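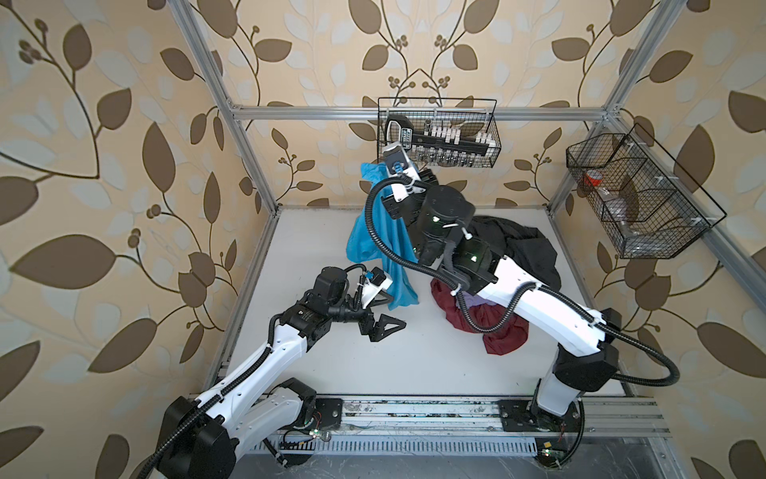 What does Vultico supply?
Vultico supplies two-arm workcells for handling cloth and other soft goods, along with installation, operator training and annual service.

About us
Vultico began as the fixtures shop of Zistside, a maker of cutting tables, and became a separate company in February. We design, wire and test every cell in one building. Our staff of 20 covers mechanical design, controls and field service.

Our main product is the Femlow cell. Two arms are bolted to a common front rail of aluminum extrusion, facing a white work surface. Each arm stands on its own mounting plate, so one can be removed for service while the other keeps its position. Cables run along the links in corrugated sleeve.
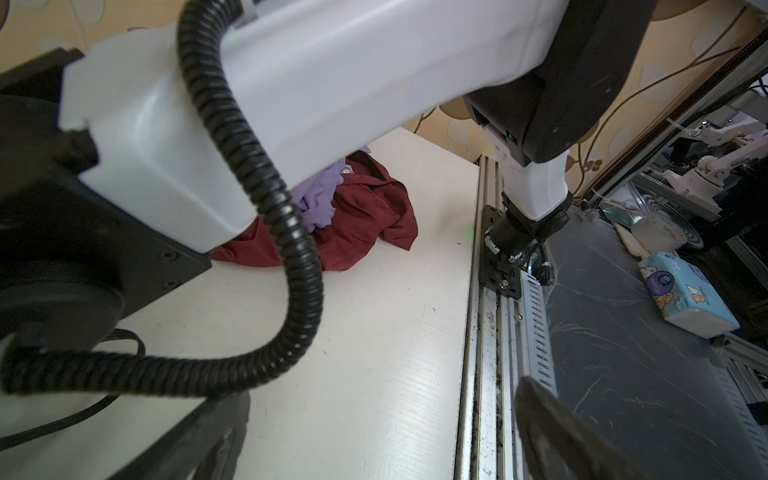

Sleeve length is set at commissioning, with the arm at full reach. Too little slack loads the connectors at the wrist. Too much will drag on the fabric. We record the final length in the cell's service sheet and supply one spare sleeve per arm.

To date we have delivered 141 cells. Almost all run the Âu control package, which stores grip settings by fabric weight and lets an operator change garments without editing a program. Older cells can be upgraded on site in 2 days.

Quotations require a floor plan, the supply voltage and samples of the fabrics to be handled. Samples are returned on request.

Page updated October 15, 2026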